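Savvas Kyriakidis deleted a rude reply to an airline on Sunday, and 89 accounts had already copied it. I think the deletion did him more harm than the reply. 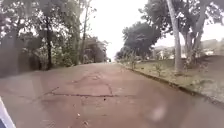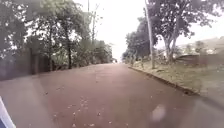
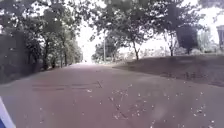 A deleted post leaves a record. The copies carry a time, and the gap in the thread shows where it stood. A reddish-brown road running uphill can have cracks that outline what looks like a replaced slab, and the eye goes to those lines first. He should have left it up and added a correction.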